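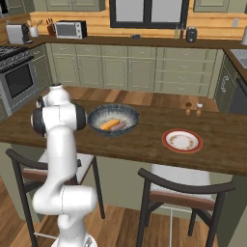 Cavby Kitchen Gripper Comparison

Data card, version 2
Last updated October 20, 2025
Maintained by the Sedgate Manipulation Group
Contacts: Nayeli Montoya (simulation and release), Rocío Quispe (task design and labels)

Summary

Cavby is a set of simulated tabletop episodes recorded to compare two grippers on the same arm in the same kitchen. The arm, the controller, the room and the starting layouts are held fixed. The gripper model is the only planned difference between the two halves of the set. The release contains 2312 episodes and is intended for research on grasping, placing and policy evaluation.

Grippers compared

Vamereck: a parallel two-finger gripper with flat pads.
Betancur: a two-finger gripper with curved, compliant pads.

Both are represented by simulation models prepared by the group. Pad friction was set to the same value for both. Users who wish to study friction should change it in both configuration files and report the values used.

Setting

All episodes take place in a single rendered kitchen. The arm stands at a long island with a dark brown wood top, and the work is carried out on that surface. Items used in the tasks include a large round bowl, a plate with a red-orange rim, food items and small wooden shakers. The range, sink, rear counter and cabinets serve as background. No task requires the arm to reach them.

Tasks

There are 27 task instructions. They fall under the following headings:

Move a food item from the bowl to the plate
Move a food item from the plate to the bowl
Place a shaker next to a named item
Exchange the positions of two items

Each instruction is written in plain English and stored as text with the episode. Start positions were drawn at random within limits set for each task. Every start position was used once with each gripper, so that paired comparisons are possible.

Contents of each episode

Color images from a fixed view behind the arm
Joint positions and joint velocities
Gripper opening and commanded gripper opening
Item poses at each time step
Task instruction
Gripper name
Outcome label (success, partial, failure)

Episodes are limited to 40 seconds of simulated time. An episode that reaches the limit is labeled partial if the item has been lifted and failure if it has not.

Labeling

Outcome labels are assigned by script from the final item poses. Ms. Quispe reviewed the partial episodes by hand and corrected those in which an item was resting on the rim of the bowl or plate. Corrected episodes carry the value "reviewed" in the label source field.

Known limitations

The fixed view does not always show the fingers. In some arm positions the links and wrist stand between the view and the gripper, and contact cannot be judged from the images alone. Users studying contact should rely on the recorded poses and gripper opening.

Food items are modeled as rigid bodies. The compliant pads of the Betancur model therefore show less benefit on these items than they may show on soft ones.

Lighting and room layout do not vary. Results obtained on this set should not be taken as evidence of performance in other rooms or on physical hardware.

Changes from version 1

The first version was released within the group in March. Version 2 corrects an error in the wrist offset of the Vamereck model, which had placed the pads too low during approach. All Vamereck episodes were recorded again after the correction. Results from the two versions should not be combined.

Recommended use

Results should be reported separately for each gripper and each task heading. The paired split file lists matching episodes and should be used for any direct comparison. Training and test episodes share the same room but do not share start positions.

Terms

The data are provided for research and teaching. Redistribution is permitted if this card is included without change. Errors should be reported to Ms. Montoya with the episode number and the gripper name.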